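Subject: Re: battery pickup and the old monitors

Hi all,

Answering Hiba's question below, with apologies for the slow reply. I spoke to the Rutholm depot and they will still take our electronics, but the rules have changed a little.

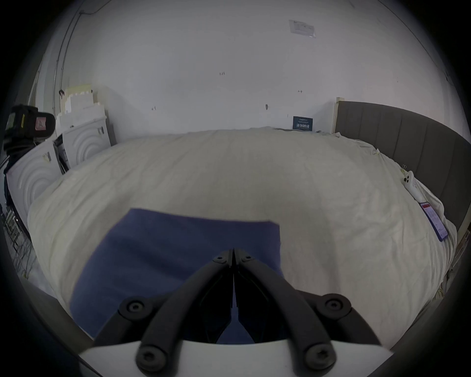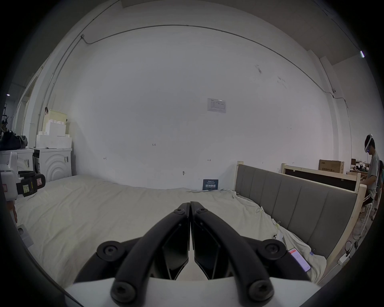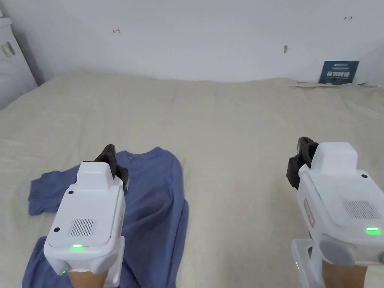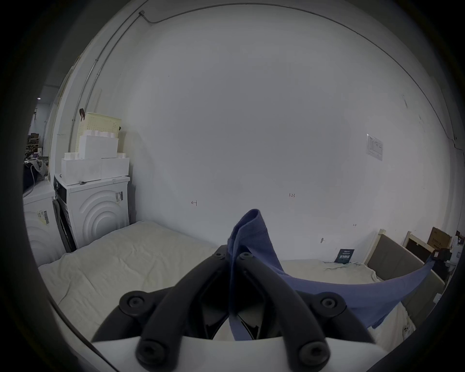 Loose batteries now have to be taped at the ends and kept apart from everything else. Monitors are fine as long as the glass is whole. Two of ours are cracked, and those go to Witholm, who charge a fee per item. I left them off the Rutholm form.

The form lists 37 items, mostly keyboards, routers and phone chargers. If you have anything to add, send it to me before the end of June - after that the next truck is in the fall. Please wipe hard drives yourselves. The depot doesn't do it.

Dima Nseir

> On 9/1/19, Hiba Azar wrote:
>
> Does anyone know if Rutholm still picks up from us? I have six laptops and a box of batteries from the Hinis office, and the monitors are still in the hallway. I can drive them over if somebody helps me load.
>
> Hiba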